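Utik Werkstattbuch
06.01.2021 | von Binta Ugwu
Kategorie: Greifen & Planung
Lesezeit: 5 Minuten

Erster Eintrag im neuen Jahr, und ich fange gleich mit dem an, was vor der Pause liegen geblieben ist: die Wand-Geschichte in Plurna. Zur Erinnerung für alle, die den Planer nur von außen kennen: Plurna bekommt vom Tiefenbild eine Punktwolke, Obi macht daraus Greifvorschläge (Position, Anstellwinkel, Öffnungsweite, Score), und Plurna sucht zu den besten Vorschlägen eine Bahn. Klappt keine, kommt der nächste dran. Im Dezember hatten wir das Problem, dass bei Teilen nah an der Wand fast alles verworfen wurde und der Arm dann ewig dastand und »nachdachte«. Sieht für Besuch übrigens großartig aus, so ein grübelnder Roboter, bringt uns aber nichts.

Heute morgen also erst mal die Logs durchgegangen. 2710 Vorschläge aus den letzten Läufen, davon hat Plurna eine Menge mit »Kollision Behälter« abgelehnt. Ich hab mir die Ablehnungen im Viewer nacheinander angeschaut (Kaffee, viel Kaffee) und bei den meisten war der Greifer ganz klar frei. Was kollidierte, war die aufgeblasene Hülle. Wir haben den Behälter im Planungsmodell nämlich immer noch als Kiste mit senkrechten Wänden drin! Die echten Wände sind schräg. Wer hat das so modelliert? Blick ins Git: ich. Na gut.

Also neues Kollisionsmodell gebaut, schräge Wände, Fase in der Ecke auch gleich mit. Dauerte länger als gedacht, weil der Import die Normalen bei zwei Flächen umgedreht hat und Plurna das Innere des Behälters plötzlich für massiv hielt. Null gültige Bahnen, egal wohin. Ich hab eine halbe Stunde am falschen Ende gesucht, nämlich beim Zeitlimit. Falls das jemandem noch mal passiert: im Viewer die Option »Rückseiten anzeigen« einschalten, dann springt es einem sofort ins Auge.

Danach die Replays. Dieselben Vorschläge noch mal durch den Planer gejagt, altes gegen neues Modell. Mit dem alten Modell waren 186 Vorschläge in Wandnähe als unerreichbar markiert, mit dem neuen bleiben davon 18 übrig. Das ist schon mal richtig schön. Die 18 hab ich mir einzeln vorgenommen: überwiegend sind das Griffe, bei denen das letzte Gelenk an seinen Anschlag müsste, die sind also zu Recht raus. Ein paar verstehe ich noch nicht, die liegen jetzt im Ordner »komisch« bei den anderen Komischen.

Nächste Baustelle, und die nervt mich deutlich mehr: das Kabelbündel. Im Modell gibt es keine Kabel. Null. Der Planer dreht das Handgelenk fröhlich so, wie es für die Bahn am kürzesten ist, und ob sich der Schlauch dabei um die Achse wickelt, ist ihm völlig wurscht. Bisher haben wir das mit engen Grenzen auf der letzten Achse erschlagen. Das ist sicher, kostet aber genau die Griffe an der Wand, die wir gerade zurückgewonnen haben. Super.

Varianten, die ich heute durchgespielt habe:

a) Kabel als dicke Kapsel neben dem Handgelenk modellieren, fest mit dem vorletzten Glied verbunden. Einfach, schnell, aber zu pessimistisch, weil sich die Schlaufe in Wirklichkeit ja mitbewegt.

b) Kosten statt Grenze: jede Drehung weg von der Ruhelage macht die Bahn teurer. Der Planer darf, soll aber nicht. Gefällt mir am besten.

c) Richtige Kabelsimulation. Hab ich einmal gestartet und nach dem ersten Blick auf die Rechenzeit wieder zugemacht. Vielleicht im April, wenn Vornby den neuen Rechner liefert.

Ich hab b) eingebaut, quadratisch, Gewicht erst mal aus dem Bauch heraus. Im Replay sieht es vernünftig aus: die wilden Verdrehungen sind weg, und bei den Griffen in der Mitte ändert sich so gut wie nichts. Bei den Wandgriffen nimmt er jetzt öfter den um eine halbe Umdrehung gedrehten Zwilling (der Greifer ist ja symmetrisch, zumindest für den Planer), und das ist genau das, was ich haben wollte. Warum sind wir da nicht früher drauf gekommen??

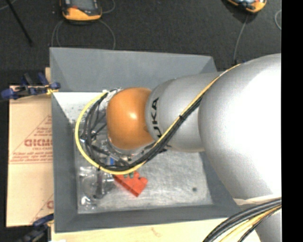
Greifer dicht über dem roten Stein, gelbes Kabel in der Schlaufe links am orangen Handgelenk.

An der gelben Schlaufe sieht man ganz gut, worum es mir bei den Kosten geht: die steht seitlich ein ordentliches Stück ab, und im Kollisionsmodell ist an der Stelle einfach Luft. Deshalb bin ich inzwischen doch für eine Mischung aus a) und b), also Kosten auf die Drehung und dazu eine schlanke Kapsel da, wo die Schlaufe in Ruhelage sitzt. Kapselradius bitte als Parameter in die Konfiguration und nicht wieder fest in den Code, das hatten wir schon mal und das Suchen war kein Spaß.

Noch was zur Wahrnehmung. Obi tut sich mit durchsichtigen Sachen weiterhin schwer. Im Tiefenbild sind die entweder ein Loch oder sie kleben als Matsch am Boden, und dann schlägt Obi entweder gar nichts vor oder einen Griff mitten in den Matsch. Der rote Stein ist dagegen ein Traum, klare Kanten, kräftige Farbe, da liegen die besten Vorschläge so dicht beieinander, dass es fast egal ist, welchen Plurna nimmt. Ich würde die Löcher im Tiefenbild gern mal als eigenes Signal nutzen: wo nichts zurückkommt, aber Boden sein müsste, liegt vermutlich was Klares. Der Boden hat allerdings selber Flecken und Macken und glänzt ein bisschen, da brauchen wir wohl erst eine saubere Maske vom leeren Behälter, sonst greifen wir nach Kratzern.

Und weil ich heute schon mal drüber gestolpert bin: der Timeout im Planer steht auf 2 Sekunden pro Vorschlag, und zwar in zwei verschiedenen Dateien. Die eine gewinnt, je nachdem, wie man startet. Ich hab es zusammengelegt, wer eigene Startskripte hat, bitte einmal drüberschauen.

Offen:
- Kapsel für die Schlaufe ins Modell, Radius konfigurierbar
- Gewicht für die Drehkosten ordentlich bestimmen, Replay über mehrere Werte
- Leermaske für den Behälterboden aufnehmen
- Ordner »komisch« durchgehen, am liebsten zu zweit
- Test schreiben, der bei umgedrehten Normalen laut schreit

Der Branch heißt wand-schraeg und ist noch nicht gemergt. Das Replay läuft bei mir sauber durch, am Arm bitte erst mal nur mit reduzierter Geschwindigkeit und Hand am Zustimmtaster.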